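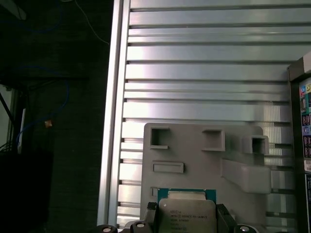 October, a bit after 4 pm

Okay, glaze tests from the second firing. Kiln was down to 238 F when I cracked the lid, which is warmer than I like but I couldn't stand it anymore! Let it sit another hour before I touched a thing (mostly) and then pulled all 40 tiles.

The good news is that the Bonsu ash glaze finally broke over the texture the way we wanted, sort of honey on the edges and a muddy olive down in the grooves. It ran a little on the verticals, maybe an eighth of an inch, so leave a wider bare foot on anything tall. The Wiltura white is still crawling. I sieved it twice, I wiped the bisque, I even mixed a fresh bucket, and it crawled anyway. I'm starting to suspect the clay in it. Next batch I want to calcine half of that and see.

Recipe card for the ash one says 255 grams of ash to the small batch. Somebody wrote 225 on the bucket lid, so please fix that if you get there before me.

Other stuff: the bottom shelf came out cooler again, cone barely bending, while the top one was flat on its face. That's the third time. I'm going to try a slower climb at the end with a 26 minute hold and put the Proltdale stoneware down low, it doesn't seem to care much either way.

Kiln wash is nearly gone. Two shelves need scraping. Cone packs for next time are drying by the sink, don't move them.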